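Surnotside collection site, shelf picking cell
Inspection before and during recording, with comments
Filled in by: Grigoris Raptis
Month: February
Start of check: 7:40

1. Emergency stop
Pressed and released from the operator desk and from the post near the door. OK both times.
Comment: The post near the door is stiff. It works, but a person with small hands must push with the palm. Please put it on the list for Tesfamariam when they come for service.

2. Floor and walking line
OK.
Comment: I swept before start. The floor is light in colour, so spilled cola is easy to see, but clear drinks are not. Look from low down with a torch.

3. Arm cable
OK, with remark.
Comment: The cable hangs free along the forearm. I moved the arm slowly to all shelf heights and it did not catch on the rails. If the bracket is turned, do this check again from the beginning.

4. Gripper
Finger joints move, no play that I could feel. Screws marked with paint, all marks in line.
Comment: The pad must be wiped after each batch. Sticky pads give examples where the bottle does not let go, and Nuka will learn this as normal behaviour.

5. Shelf rails
OK.
Comment: There is a gap in the rail near the middle. The operator should not drag a bottle across it. Lift first, then move sideways.

6. Stock on the shelf
Bottles, cans and boxes mixed, as the plan asks. Caps closed by hand, all of them.
Comment: Do not make the shelf too tidy. At Tillby they put every bottle straight and with the label to the front, and the trained policy was lost when one bottle was leaning. We keep the leaning ones. A leaking bottle goes out at once – this is a different matter. 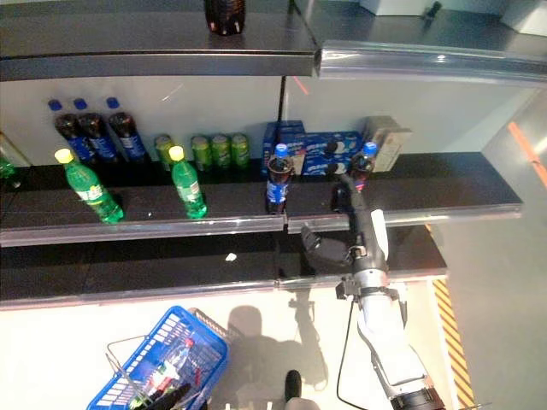
7. Reach between boxes
Pass, slow speed only.
Comment: Taking a bottle which has a box on each side is the hardest task in the set. The operator opens the fingers before they go over the rail and closes them only when the bottle is between them. If a box moves a little, continue and write "touch" in the notes. If a box falls, stop and mark the episode as failed. Do not delete it, failed episodes are also wanted.

8. Basket
OK.
Comment: Check the handle before each batch. It should not be in the way of the second gripper.

9. Recording
Counter at start 1622. Disk space 65 per cent free. Clocks of arm and camera compared, no difference.
Comment: Episode 3941 from the old numbering is still in the folder and has no notes. I did not touch it. Who made it, please write to me.

10. People
2 persons in the cell area, operator and spotter. Spotter stands behind the line and does not refill the shelf while the arm has power.
Comment: Yesterday I saw a refill with power on. It was only one can, but the rule is for one can also.

Result: may be used. Item 1 open.
Next check after the lunch break, items 3, 4 and 8 only.

G. Raptis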